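Home | Tape | Boxes | Wrap | Contact

Sillel Clear Packing Tape, 4-Roll Pack

Packing tape has one job, and most of us have owned a roll that turned it down. Sillel is the clear tape we stock for people who have been let down before. Each roll is 100 yards long, and the adhesive grabs cardboard on the first press, including the dusty recycled kind that shrugs off everything else.
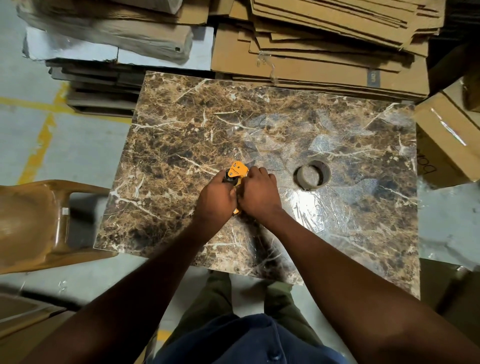
It unwinds with a firm, even pull and makes less noise than you'd expect, though your downstairs neighbors may still learn that you're moving. The rolls fit any standard hand dispenser on a 3-inch core. Keep spares out of the sun and away from the radiator. A roll left in a hot car will ooze at the sides and collect every dog hair in the county.

Rated for boxes up to 66 pounds. If yours is full of hardbacks, run two strips along the bottom seam and make peace with your back.
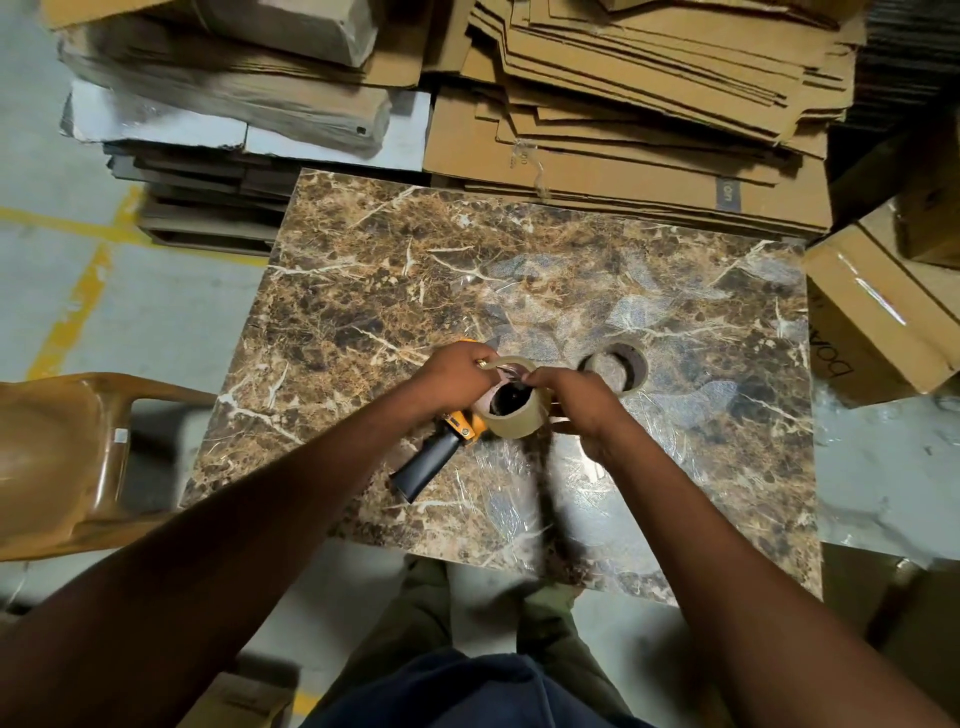
A buyer in Iramholm wrote that one pack closed nearly 104 boxes in a house move, and that the only one to burst had been taped by a brother-in-law using something from a kitchen drawer.

Sold by the pack or by the case. Orders placed before noon ship the same afternoon. Opened rolls can't be returned, however sincere the letter.

Related items
Coughlan Hand Dispenser
Zosex Stretch Wrap, Clear
Sillel Paper Tape
Coughlan Replacement Blades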